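To: members-list
From: Costier Housing Association, Resident Services
Date: Aug 28, 2018
Subject: Re: Shared kitchens at Skutevham - booking, charges and storage

Dear members,

Thank you to all those who wrote in following our July notice on the shared kitchens at Skutevham. We have received a good number of replies, several of which raised the same points. One of them is quoted below, with the permission of the sender, as it puts most of these points in one place. Our reply follows, and applies to all households in the Skutevham buildings.

> I have read the notice on the new kitchen arrangements and would be
> grateful for some clarity before it comes into force.
>
> First, the notice says that bookings will be limited to four hours.
> Those of us who cook for family occasions need longer than that. The
> old paper sheet on the door let us take a whole afternoon, and I
> cannot recall any trouble arising from it on our floor.
>
> Second, there is to be a deposit of 20 pounds for each booking. Is it
> paid each time, or once a year? And how is it returned? Some
> residents do not use online banking and should not be shut out.
>
> Third, the cupboards. We have been told to clear our own things out
> of the shared cupboards but not where they are to go. The flats in
> the north building have very little storage, and large pots in
> particular will not fit under the sink.
>
> Lastly, I should like to know whether the Prakama system will be the
> only way to book. Not everybody has a smartphone.

We take the four points in order.

1. Length of bookings

The four-hour limit was introduced after complaints from the north building, where the kitchen was often reserved for a full day and then left unused for much of it. We accept that the limit is too short for larger occasions. From the start of the new arrangements, any household may therefore request a double session up to twice in each quarter. Requests should be made at least seven days beforehand. A double session may not be placed on the same day as another household's double session in the same kitchen.

Time for cleaning is included in the booking. Residents are asked to leave the worktops, hob and sink ready for the next household by the end of the session, and not to begin clearing up when the next household is already at the door. The greater part of the complaints received last year were about this and nothing else.

2. The deposit

The deposit of £20 is paid once and is held for as long as the household remains registered to use the kitchens. It is not taken for each booking. We regret that the wording of the July notice was unclear, and a corrected copy has been placed on the boards in both entrance halls.

Deposits may be paid by card or by cheque at the Skutevham office, or added to the rent account on request. A receipt will be given in every case. When a household leaves the scheme, the deposit will be returned by the same method within 28 days, less the cost of any damage already notified in writing. Ordinary wear to surfaces, handles and shelving is not damage for this purpose and will not be charged. 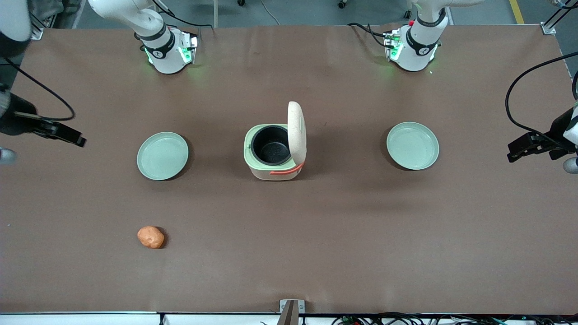

3. Cupboards and storage

The request to clear the shared cupboards stands. At the last inspection many of the shelves were filled with items that no household claimed, including opened dry goods well past their date, and it was not possible to clean behind them. The cupboards will in future hold only the common stock of pans, baking trays and serving dishes, a list of which will be fixed inside each door.

We do recognise the difficulty for flats with little storage. The former meter room on the ground floor of the north building is to be fitted with lockers, each 600 mm wide, which will take a large stockpot or a preserving pan. There will be one locker for each registered household that asks for one, with no charge in the first year. Food may not be kept in the lockers. Until they are ready, large items may be left in the labelled crates in the corridor store, and should be marked with the flat number.

Items still in the shared cupboards when the arrangements begin will be moved to the corridor store and kept for six weeks. After that they will be disposed of.

4. Ways to book

Prakama will be the main system, and we would encourage those who can use it to do so, as it shows at once which sessions are free. It will not be the only way. Bookings may also be made by telephone or in person at the office during opening hours, and office staff will enter them in the system on the resident's behalf. A printed sheet of the week's bookings will be put up on each kitchen door every Monday morning. The sheet is for information only. Names written on it by hand will not be treated as bookings.

Other matters raised

Several members asked how the new arrangements are being paid for. The Association has set aside £500 for the common stock of pans and dishes across both kitchens. The lockers are being met from the existing repairs budget. There will be no increase in the service charge this year as a result of either.

Two households asked about the extractor fan in the south kitchen. The contractor, Achari, has inspected the fan and advised that the motor be replaced. The part is on order. In the meantime the fan may be used on its lower setting only, and we ask that the outer window be opened whenever the hob is in use. Deep frying is not permitted in the south kitchen until the work has been completed.

One member asked whether the kitchens could be used by outside groups. The present rules allow use by registered households and their guests, with the registered resident present throughout. We have no plans to change this. Residents who wish to run a cooking class or a shared meal open to the whole building may do so under a normal booking, provided that no entry fee is charged and that the office has been told in advance.

Finally, a number of replies dealt with noise from the corridor late in the evening. The last session in each kitchen will now end at 9.30 pm. Doors should be kept closed during use, and chairs lifted when they are moved.

Further comments may be sent to this list or handed in at the Skutevham office. Members replying to the list are asked to keep the subject line as it stands, and to remove the quoted text where it is not needed. Matters concerning a single flat or a single neighbour should be sent to the office directly and not to the list.

Yours faithfully,

Resident Services
Costier Housing Association
Skutevham Office

--
You are receiving this message as a registered member of the Skutevham residents' list. To leave the list or to receive a weekly digest, please contact the office.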